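Kestholm Grid Tablecloth, White and Navy: Five Months On

I bought this in February to replace a plain cream cloth that had given up. It covers our main table, which gets used for meals, snacks, homework and as a parking place for anything without a home.

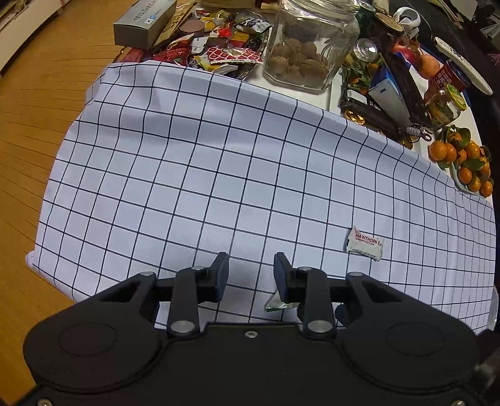 I ordered the 53 by 94 inch size. Kestholm sells a shorter one too, but it would have barely cleared the edges of our table and I wanted some overhang. The longer one hangs down far enough to look right and stays out of the way of people's knees.

The pattern is thin navy lines on white, in squares. On the website it looked almost black. In daylight it is clearly navy, and under the kitchen lights it could be either. The lines are printed, so the reverse side is paler and you can't flip the cloth over to hide a stain. I would have liked to know that before ordering.

It arrived folded very small and the creases were stubborn. I ironed it on medium and most of them came out. The last two went after the first wash. If you want it for a particular dinner, give yourself a day.

We keep a lot on this table. There is a tray of wrapped candy and snacks, a big glass jar of walnuts, a few other jars and usually some fruit. The cloth doesn't slide when you pull the tray toward you, and it doesn't bunch under the walnut jar, which is heavy. My old one did both. Walnut bits and stray wrappers are easy to spot against the white, so it gets cleared more often than the cream one did.

Stains: soda came out with cold water and dish soap. Persimmon juice took 2 washes and a night of soaking. Coffee left a faint ring that I can still find if I look for it, though visitors haven't mentioned it. There is no coating, so a spill goes through to the table if you leave it. I put a Seltance felt pad underneath after the first month and that fixed the problem for us.

I wash it warm and hang it to dry. It lost a little length in the first wash and nothing I could measure after that. The hem is straight on all 4 sides, with one loose thread at a corner that I snipped. The navy hasn't run or faded so far.

One complaint is that the grid shows you when the cloth is crooked. With a plain one you can throw it on and walk away. With this one the lines have to run along the table edge or it bothers you all through breakfast — or it bothers me, anyway.

I also looked at the Clukwood check, which has thicker lines and a heavier weave. It felt nicer in the store but cost a good deal more, and the label said dry clean. That ruled it out.

Would I buy it again? Yes, in the same size. I'd skip it if you have very small kids or drink a lot of red wine, and get something wipeable.

Updated 11th July: still in use, same coffee ring, no new stains.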